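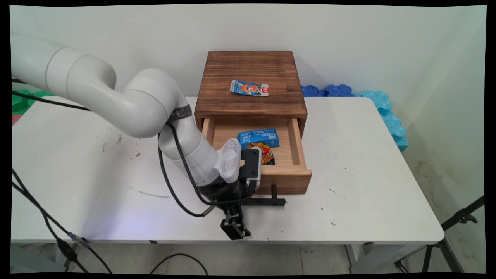 Planners should be allowed to say no

Most of the failures I log on a drawer task come from software that won't admit it has no good plan. At Veltcombe we ran the Pretilus planner for 55 drawer trials in December. In 40 of them the arm did what we asked. In seven of the others the planner had already scored its own path as poor, then sent it to the controller anyway.

I think that default is wrong, and I think most labs have it. The usual argument is throughput. A planner that refuses will stop a batch overnight, and you come in to a machine that has been sitting there since midnight. Fair enough. But a refused plan leaves a log line you can read. A bad one executed next to an open drawer leaves a cable snagged on the handle and a morning spent recalibrating the wrist.

Raising the sampling limit to 1000 doesn't fix it either – we tried. The search takes longer and hands back the same sort of path, because the collision model still treats the cables as if they weren't there.

Cleltell ships a reject threshold, turned off, three menus down. I'd like it on by default, with the reason printed in plain words. Anyone who wants the old behaviour can switch it back.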